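菜场二楼的公共厨房要搬家了，我先替大家去看了一眼

住在老菜场这一片的朋友应该都听到风声了：二楼那个用了好多年的公共厨房，十二月就要搬走，搬到河对岸的普鲁克贝格楼（Prukberg）一层。我上周收到通知的时候第一反应是不信，第二反应是赶紧下楼问。结果一问，是真的，告示都贴在楼梯口了，只是贴得太低，我天天上下楼愣是没看见。

先把最要紧的说了，省得你们往下翻。老地方用到十一月底，十二月上旬新厨房开门，中间会停几天，具体停几天还没定。年卡继续有效，不用换，也不用补钱。次卡也能接着用，就是要去新前台盖个章。存在柜子里的东西要自己拿走，别等着人家帮你搬！我那半袋糯米粉已经拿回家了，顺便发现它早就过期了。

我为什么对这件事这么上心呢，因为我真的是在那个厨房里学会做饭的。刚搬来这座城市的时候，我租的房子只有一个电磁炉，开大火还跳闸，连炒个青菜都要跟洗衣机错开时间。后来楼下面包店的老板娘跟我说，你去菜场二楼啊，那里有灶，还有大水池。我就去了，一去就是好几年。夏天热得像蒸笼，冬天窗户上全是水汽，擦都擦不完，可是一屋子人一边切菜一边聊天，那种热闹我在别的地方还真没遇到过。

所以这次我厚着脸皮报名了提前参观。下午三点到的，出了电车站走几步就是，比我想的近多了。新厨房总面积105平方米，老的那个我一直觉得挺宽敞，跟这边一比才知道我们以前有多挤。灶台分成三组，中间留出来的过道很宽，两个人端着汤锅迎面走也不用侧身。窗户朝南，光线好得不得了，我进去的时候太阳正好照在水池那边，我当场就想把家里的土豆都拿来削了。

装修是特尼尔（Tenier）做的，就是之前给游泳馆翻新更衣室的那家。我跟他们现场的人聊了几句，人家说抽油烟是这次花钱最多的部分。这个我举双手赞成！在老厨房炸过一次带鱼的人都懂，那个味道能跟着你回家，能跟着你上班，第二天开会的时候同事还在问谁带了鱼。新的排风我让他们开起来听了听，声音不大，站在旁边正常说话没问题。至于炸带鱼到底行不行，得等开门以后我亲自去试。

再说说大家最爱问的钱。单次使用费不变，年卡续费的价格明年会调，调多少现在还不肯讲，我磨了半天也没磨出来。我个人的看法是涨一点可以接受，毕竟地方大了设备也新了，但要是涨得太狠，很多退休的老邻居就不一定来了，那这个厨房的意思也就少了一半。希望管事的人能多想想这一层。

据说目前登记在册的会员有866人，我听到这个数字吓了一跳，平时来来去去看到的都是那些熟面孔，剩下的人都藏在哪儿呢？可能都是晚上来的吧。新厨房晚上会开到九点半，比现在多一个小时，对下班晚的朋友是个好消息。早上的时间没有变，还是八点开门，想赶早市买了鱼直接上灶的，照旧。

预约的办法倒是变了。以前是在墙上那个本子里写名字，谁的字大谁占便宜（我承认我的字不小），以后改成用一个叫Gelimon的预约页面，手机电脑都能开。我试着约了一次，界面还算清楚，就是选灶台的时候要放大才点得准。不会用手机的人也别急，打电话或者到前台登记都行，前台会帮你填。墙上的本子听说要收起来留作纪念，我还挺想翻翻的，里面应该有我第一次写的名字，歪歪扭扭的。

公用的锅碗瓢盆这块，我也专门问了。老厨房的大件，比如蒸笼、擀面的案板、那几口谁都端不动的大铁锅，都会搬过去。小件会挑一遍，能用的带走，实在不行的就淘汰，再用捐款补新的。这次街坊们凑的捐款有3500，全部拿来添置小工具，清单会贴在新前台旁边，花在哪儿都看得见。我看了一下草稿，有削皮刀、漏勺、量杯，还有我提了好几年的硅胶垫，总算有人听进去了！

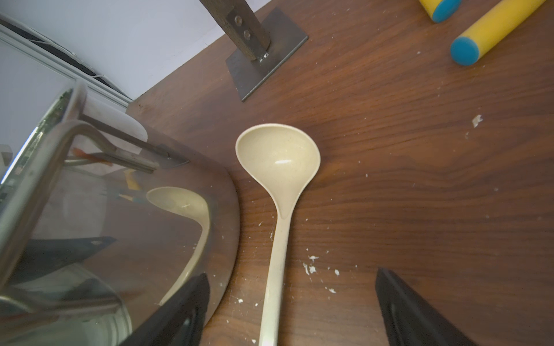 木桌上的一把米白色塑料汤勺。

说到汤勺，我顺便多一句嘴：公用的勺子用完请洗干净再放回去。真的，我不是要说谁，可是每次舀汤之前都要先刷一遍别人的咖喱，心情多少会受点影响。新厨房会在水池上方装一排挂钩，洗完挂上去沥水就好，很顺手，大家互相体谅一下。

还有一件让我高兴的事。隔壁那家西科拉（Sýkora）杂货铺会跟着一起搬，就开在新厨房的斜对面，香料、豆子、散装面粉都还有得卖。以前做菜做到一半发现没有八角，我就系着围裙跑下楼去买，店里的人看我那样子都不用问就知道我缺什么。以后只要过个马路，比下楼还快，不过过马路的时候还是把火关了吧。

交通的话，坐电车最方便，骑车也行，楼后面有停车架，看着还挺新。开车的就要多留点时间，那条街不好停，我去的那天绕圈的车就没断过。推婴儿车和坐轮椅的朋友可以走侧门，那边是平的，没有台阶，这一点比老地方强太多了，以前那段楼梯真的劝退了不少人。

开门头一天会有一顿公共午餐，每人带一道菜，也可以现场做。主食由厨房准备，听说是大锅炖豆子配面包，素的，吃辣的自己加。要现场用灶的得提前约，只带菜来的不用，直接上门就行。请在盒子上写清楚有没有坚果、鸡蛋和牛奶，方便过敏的人。我打算做萝卜丝饼，如果那天手气好的话，应该能剩几个给来得晚的人。

老厨房最后一个晚上也会照常开到关门时间，没有什么仪式，想回去再炒个菜的就去吧，我应该会在靠窗的那个灶边上。柜子钥匙记得还给前台，押金当场退，收据找不到了也没关系，报柜子号码就行。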